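4.2 Persistence of host firewall rules after reboot

Setup first. The test cluster at Tarkcombe has 13 hypervisor hosts, all on the same build, all booting from small internal flash. Custom firewall rules were added to each one by hand over the shell, same XML every time, then the ruleset reloaded. Every host listed the rule straight away and traffic passed on the port. Then a reboot. Rule gone on every host. Matches what Kvam and Bråten describe for their older cluster, although they only looked at inbound rules and we did both directions.

The reason is known well enough. The root file system lives in memory and is rebuilt from the boot archives on each start, so anything dropped in the config directory between starts is lost unless something packs it up. The backup job that runs every hour picks up files with the sticky bit and changed settings, but not new files placed in the firewall directory. We left it running overnight to be sure. No change.

Three ways round this were compared. (a) Copy the rule file to a datastore and have the local startup script copy it back and refresh the firewall. (b) Build a small package holding only the rule file and install it at the community acceptance level. (c) Push the rule from outside with the Wonura agent each time a host reports in.
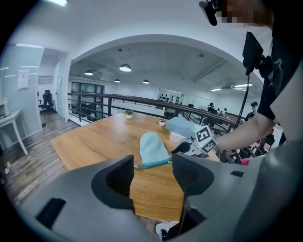 Does the startup script run early enough to protect services that come up with the host?
Mostly it does not, as the script runs last in the boot order, and on our hosts the management services were already answering before the rule was back in place.

That gap matters more than we first thought. Syslog forwarding goes out over a custom port at this site, so with method (a) every message sent before the script finished was dropped by the host's own firewall. Up to 135 messages lost on a single boot. Not a disaster for a lab — for an audited site it would be. The gap also got longer whenever the datastore was slow to mount, and on one host the script ran before the mount was done and failed without logging anything. Tveit added a wait loop, which helped but made the boot slower again.

Method (b) had no gap. The rule is part of the boot archive so it is there when the firewall loads. Two downsides. The acceptance level of the host has to be lowered, which some sites wont allow, and secure boot refuses the package outright unless it is signed. We turned secure boot off for these runs and say so plainly, results for (b) do not carry over to hosts where it is on. 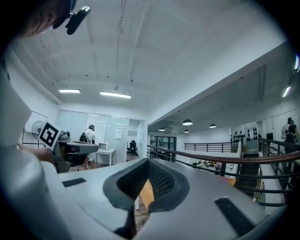
Method (c) came out in the middle. The agent polls, so the gap depends on the polling interval and on whether the controller itself is reachable, and the controller sits behind the same firewall. Circular, in other words. Siliņa suggested a static allow entry for the controller address, which worked but is itself a custom rule with the same presistence problem.

Across 863 logged reboots the ranking never changed: (b), then (c), then (a). Reboot counts per host were uneven, two of the hosts had a bad power supply in May and were out of the rotation for part of the month. Leaving those two out changes nothing in the order. Log files were capped at 2000 lines per boot, enough in every case we checked.

Upgrades are a separate matter. A package built for one major version was kept by patch updates but removed when the host was rebuilt from a fresh image, see section 4.3. The script from (a) was also lost there. Only (c) came back by itself, once the host had been registered again.

Figure 3. Order of boot events for methods (a), (b) and (c), with the point at which the custom rule becomes active. Time runs left to right, not to scale.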